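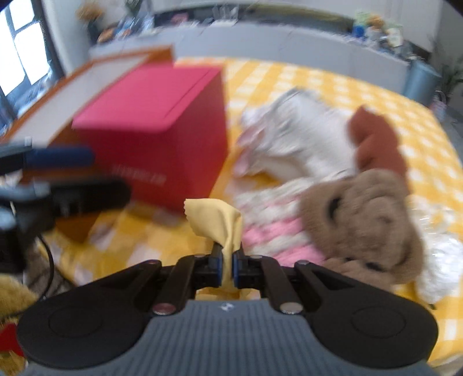

9/14/21. Salo task set, gift box packing. Operators: Rekha Tomar and Harsh Tomar. Entry by Manju Ahuja.

The session produced 178 episodes, of which 126 were accepted. Most rejected episodes were logged as tracking loss during fast arm motion. Soft items remain the priority for this set, and operators are asked to slow down before each grasp.
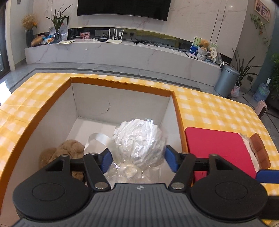

Wrapped items are to be labeled separately from bare cloth and plush. Tarun Kandpal will review the labels before upload. The running total for Salo is 725 accepted episodes. Open item: confirm gripper width calibration with Shayne Te Moana.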